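Stand unserer Projektgruppe, 8. Februar 2019. Ich schreibe das als Thread, weil mehrere Leute aus dem Parallelkurs gefragt haben, woran wir gerade sitzen. Wird länger.

Für alle, die neu mitlesen: Das Projekt heißt Prorneo und läuft als Wahlpflichtfach. Ein Roboterarm soll ein Kabel vom Tisch nehmen, es ausrichten und in eine Buchse stecken. Im März treten wir damit beim Skilance an.

Betreut wird das Ganze von Rajeshwari Naidu. Sie hält auch die Vorlesung zur Greifplanung. Wer die gehört hat, kennt die Hälfte der Begriffe, die jetzt kommen.

Die Aufgabe beim Skilance in Kurzform: Die Kabel liegen lose auf dem Tisch, die Lage wird von der Jury vorgegeben und ist uns vorher nicht bekannt. Der Arm muss den Stecker finden, greifen und einstecken. Nachhelfen von Hand gibt Punktabzug.

Starre Teile hatten wir schon im letzten Semester. Klötze, Bolzen, Deckel. Man kennt die Form, man kennt den Greifpunkt, und wenn man zugegriffen hat, weiß man auch, wo das andere Ende ist. Bei einem Kabel weiß man das nicht.

Ein Kabel hat Eigenspannung. Wenn es lange aufgewickelt war, will es dahin zurück. Hebt man es an, zeigt der Stecker irgendwohin, und dieses Irgendwohin hängt davon ab, wie weit hinten man gegriffen hat.

Unser erster Ansatz war deshalb, immer direkt am Steckergehäuse zu greifen. Das ist steif, da verbiegt sich nichts. Klingt vernünftig und hat auf dem Papier auch funktioniert.

Problem dabei: Die Finger brauchen Platz. Wer das Gehäuse komplett umfasst, kommt mit den Fingern an den Rand der Buchse, bevor der Stecker drin ist. Wir haben uns so eine Halterung verbogen. Die war gedruckt, also kein Drama.

Zweiter Ansatz, von Aino Kiiskinen: am Kabel greifen, hinter dem Stecker, und die Biegung mit der Kamera messen. Also die Verformung zulassen und hinterher herausrechnen. Daran arbeiten wir jetzt.

Aino macht die Bildverarbeitung, ich mache die Bewegungsplanung und die Auswertung der Logs. Die Aufteilung hat sich so ergeben, ich kann mit Segmentierung wenig anfangen.

Der Ablauf im Moment: Kabel erkennen, Mittellinie bestimmen, Greifpunkt wählen, zugreifen, anheben, neu aufnehmen, Steckerachse schätzen, Korrekturbewegung rechnen. Danach erst Richtung Buchse.

Nach dem Anheben wartet der Arm 800 Millisekunden, bevor das neue Bild aufgenommen wird. Das Kabel schwingt sonst noch nach. Mit kürzerer Pause war die geschätzte Achse bei den dünnen Kabeln ziemlich unbrauchbar.

Man könnte die Pause an die Kabeldicke koppeln. Steht auf der Liste. Bis zum Wettbewerb lassen wir den festen Wert, die Zeit ist beim Skilance nur das zweite Kriterium.

Zur Kamera: Sie sitzt am Handgelenk und schaut am Greifer entlang. Vorteil ist, dass der Greifer immer an derselben Stelle im Bild liegt und man ihn ausmaskieren kann. Nachteil ist die Perspektive. Was weiter vom Greifer weg ist, wird schnell ungenau.
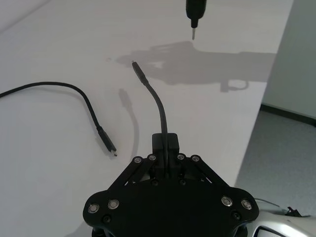
1303 Wörter · Lesezeit 6 Min.

Der Greifer hält das schwarze Kabel hinter dem Stecker, und man sieht das Problem ganz gut: Das freie Stück biegt sich nach links weg, der Stecker zeigt schräg nach oben links. Diesen Winkel muss die Software kennen, bevor irgendetwas eingesteckt wird.

Links auf dem Tisch liegt noch ein zweites schwarzes Kabel. Für die Erkennung ist das der unangenehme Fall: gleiche Farbe, ähnlich dünn, Steckerende nah am Greifer. Die Segmentierung hat bei solchen Anordnungen anfangs gern beide zu einem Objekt verbunden.

Aino hat das über die Maske vom Greifer gelöst. Die Suche startet jetzt immer am Fingerblock und folgt von dort der Linie. Was keine Verbindung zu den Fingern hat, wird ignoriert, auch wenn am anderen Ende ein schöner Stecker hängt.

Das geht schief, sobald sich die Kabel kreuzen. Dann läuft die Suche an der Kreuzung manchmal falsch ab. Wir prüfen inzwischen die Krümmung: Ein Kabel macht keinen scharfen Knick, also nehmen wir an der Kreuzung den Weg mit der kleinsten Richtungsänderung.

Nächster Punkt: Schatten. Der Tisch ist weiß, das ist für schwarze Kabel erst mal angenehm. Aber auf Weiß sieht man auch jeden Schatten, den vom Kabel und den großen vom Arm.

Der Kabelschatten ist für uns der schlimmere. Er hat dieselbe Form wie das Kabel, nur weicher und heller. Mit einem festen Schwellwert bekommt man je nach Licht auf einmal zwei Linien, und die zweite endet auch in etwas, das wie ein Stecker aussieht.

Der Armschatten ist groß und flächig, den kann man einfacher abfangen. Schwierig wird es, wenn die Steckerspitze genau an seiner Kante liegt. Dann ist der Kontrast auf der einen Seite gut und auf der anderen nicht, und die Achse kippt um ein paar Grad.

Vorschlag aus der Gruppe war, einfach mehr Lampen aufzustellen. Haben wir probiert. Die Schatten werden schwächer, aber es werden mehr. Und beim Skilance dürfen wir das Licht sowieso nicht ändern.

Wir arbeiten jetzt mit dem lokalen Kontrast und nehmen nur Kanten mit, die auf beiden Seiten steil genug sind. Ein Schatten hat meistens einen weichen Rand. Bei hartem Licht stimmt das nicht mehr, das wissen wir.

Der Metallteil am Stecker glänzt. Das hilft manchmal, weil man einen hellen Punkt am Ende der dunklen Linie bekommt. Je nach Winkel glänzt er aber nicht, deshalb ist das nur ein Zusatzmerkmal und kein Kriterium.

Die Schrauben am Greifer glänzen übrigens auch. Bevor die Maske sauber saß, hat das Programm eine davon als Steckerspitze gemeldet. Die Maske ist jetzt großzügiger geschnitten.

Kurz zur Software, weil gefragt wurde: Die Bahnplanung läuft über Funard, das ist das Paket, das im Kurs vorgegeben ist. Man kann darin gut Wegpunkte setzen und schlecht debuggen. Fehlermeldungen kommen als Nummer, die Liste dazu liegt im Kursordner unter Material.

Wer mit Funard arbeitet: Die Werkzeugkoordinaten müssen nach jedem Wechsel der Finger neu gesetzt werden. Das Programm warnt nicht. Ich habe einen ganzen Nachmittag nach einem Versatz gesucht, der genau der Längenunterschied der alten und neuen Finger war.

Zum Protokoll. Wir haben in der letzten Runde 47 Versuche vollständig aufgezeichnet, mit Bild vor dem Greifen, Bild nach dem Anheben und Gelenkwinkeln. Alles, was abgebrochen wurde, steht in einer eigenen Tabelle mit Grund.

Die Gründe sind ziemlich ungleich verteilt. Am häufigsten ist »Achse falsch geschätzt«. Danach kommt »Kabel gerutscht«. Mechanische Kollisionen sind selten geworden, seit wir langsamer anfahren.

Gerutscht heißt: Das Kabel dreht sich zwischen den Fingern, sobald der Stecker irgendwo anstößt. Beim Greifen am Gehäuse hatten wir das nicht. Das ist der Preis für den zweiten Ansatz.

Mehr Kraft hilft nur begrenzt. Man quetscht den Mantel, und das runde Kabel dreht sich trotzdem. Die Prüfkabel sehen nach ein paar Tagen entsprechend aus.

Rajeshwari Naidu hat vorgeschlagen, eine flache Nut in die Fingerflächen zu bringen, damit das Kabel an zwei Linien anliegt statt an einer. Wir haben das gezeichnet und bei Cheung anfragen lassen, das ist die Werkstatt, die für unseren Fachbereich fräst.

Cheung braucht die Zeichnung mit Toleranzen, unsere hatte keine. Ist nachgereicht. Wenn die Teile rechtzeitig kommen, testen wir beide Varianten mit denselben Kabeln und derselben Reihenfolge.

Falls nicht, haben wir gedruckte Finger mit Nut als Reserve. Die sind weicher und geben beim Schließen etwas nach. Für einen Vergleich taugt das wenig, für einen Wettbewerbslauf könnte es reichen.

Budget, auch gefragt worden: etwa 800 Euro für das ganze Semester, ohne Arm und Kamera, die gehören dem Labor. Das meiste davon geht in Finger, Kabel und Buchsen. Buchsen verschleißen schneller als gedacht, vor allem bei schiefem Ansetzen.

Wer etwas Ähnliches baut, sollte die Buchse auf eine leicht nachgiebige Platte setzen. Wir haben eine Gummischicht darunter. Damit geht bei einem Fehlversuch weniger kaputt, und der Stecker findet bei kleinen Winkelfehlern noch hinein. Laut Regelwerk ist das beim Training erlaubt, beim Wettbewerb wird die Platte gestellt.

Das heißt auch, dass unsere Trainingsergebnisse zu gut sind. Wir müssen vor März noch eine Runde mit starrer Platte fahren. Davor drücken wir uns gerade ein bisschen.

Was ich beim nächsten Mal anders machen würde: früher Bilder sammeln. Wir haben lange an der Bewegung gefeilt und die Erkennung mit einer Handvoll schöner Aufnahmen getestet, ein Kabel, gleichmäßiges Licht, nichts daneben. Mit der ersten unordentlichen Aufnahme war dann vieles davon hinfällig.

Und die Dateinamen. Bitte gleich am Anfang ein Schema festlegen. Bei uns gibt es »test_neu«, »test_neu2« und »test_richtig«, und in allen dreien liegen Aufnahmen, die wir noch brauchen.

Frage aus den Antworten, ob man nicht einfach einen Regler anlernen könnte, der das Einstecken direkt aus den Bildern macht. Könnte man. Dafür fehlen uns Daten und Zeit, und die Bewertung im Fach verlangt, dass wir jeden Schritt erklären können.

Zweite Frage, ob die Kraftmessung im Arm reicht. Für »angestoßen oder nicht« ja. Für die Richtung eher nein, das Kabel federt zu viel weg. Wir benutzen sie nur als Abbruchbedingung.

Dritte Frage, ob der Code öffentlich wird. Nach der Abgabe wahrscheinlich ja, ohne die Teile aus Funard. Aino räumt ihren Teil gerade auf, meiner braucht länger.

Als Nächstes stehen an: die Kreuzungsfälle, die starre Platte, die neuen Finger. In welcher Reihenfolge, hängt an der Werkstatt. Die Kreuzungen kann Aino auch ohne Arm mit den gespeicherten Bildern bearbeiten, damit fängt sie an.

Wer aus dem Parallelkurs alte Kabel übrig hat, gern ins Fach vor dem Labor legen. Am liebsten schwarz und dünn, Steckertyp egal. Helle Kabel auf weißem Tisch machen wir erst, wenn der Rest läuft.

Nachtrag: Die Tabelle mit den Abbruchgründen liegt jetzt auch im Kursordner, gleich neben der Fehlerliste. Spalte »Bemerkung« ist teilweise von mir und schwer zu lesen, einfach nachfragen.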